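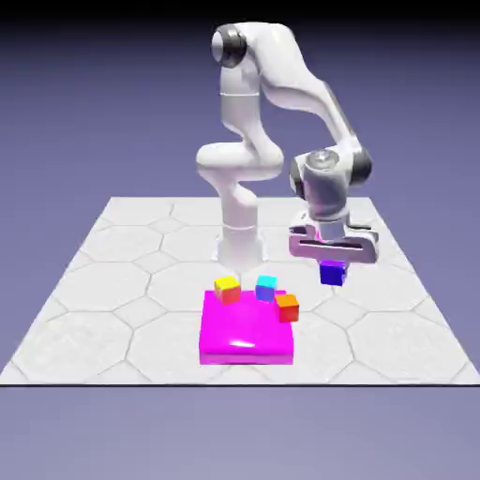 Outreach Health, Unit 4: Screening people who have no fixed address

Handout to go with the second lecture. Bring it to the seminar, preferably with something scribbled on it.

1. Where we had got to

Last time we looked at why a clinic with a door, a desk and a receptionist works well for people who own a diary. This week is about tuberculosis screening among people sleeping rough or in hostels, and what happens when the service goes to them. The main reading is Veronica Pascu's account of the Costache hostel project. It is long. The middle section repays the effort and the appendix on van insurance does not.

2. The Costache project in outline

The team set out to offer a symptom check and a chest X-ray to everyone using three hostels and the Skunonen day centre over one winter, starting in January. The register held almost 3000 names, a figure Pascu treats with suspicion. Some people appeared under two spellings, and one entry was a dog.

Of those approached in person, 65 per cent agreed to be screened the first time they were asked. At the day centre, where the van parked beside the breakfast queue, it was 86 per cent. The project's first draft report credited the leaflet. Pascu credits the bacon.

3. Terms you will need

Uptake: the share of people offered a test who have it. Check what the bottom number is before you admire the top one.

Latent infection: the person carries the bacteria but isn't ill and can't pass them on. Usually found by blood or skin test. A chest X-ray is looking for signs of active disease, so a clear film doesn't rule latent infection out. Half of last year's essays said it did.

Loss to follow-up: a phrase meaning that we lost them. Note who the grammar lets off.

4. Giving results

A test is of little use to someone who never hears the result. The hospital's standard letter went to the address on file, and for a good many patients the address on file was the hospital. Costache changed three things:

Films were read while the person waited, with a target of 90 minutes.
Anyone needing more tests was walked to the appointment by the worker who had first spoken to them.
Messages could be left at the day centre in a sealed envelope with no logo on it.

The last of these cost next to nothing and took four meetings to approve.

5. Consent

Read Pascu's pages on the breakfast queue twice. If the van is next to the food, some people will assume that one depends on the other, whatever the sign says. Staff began telling people so out loud, before asking anything else. Uptake dipped for a week and then recovered. Whether the dip was bad news is a question I would like you to argue about.

6. For the seminar

Compare Costache with the shorter Limer report, where screening was by appointment only. Allow for the fact that Limer covered one hostel with a settled group of residents.

Draft a results message of no more than 40 words that could be read over someone's shoulder without giving anything away.

The Stistus booklet on record keeping is optional. I have read it so that I can tell you this.

Room as before. The heating is also as before, so bring a coat.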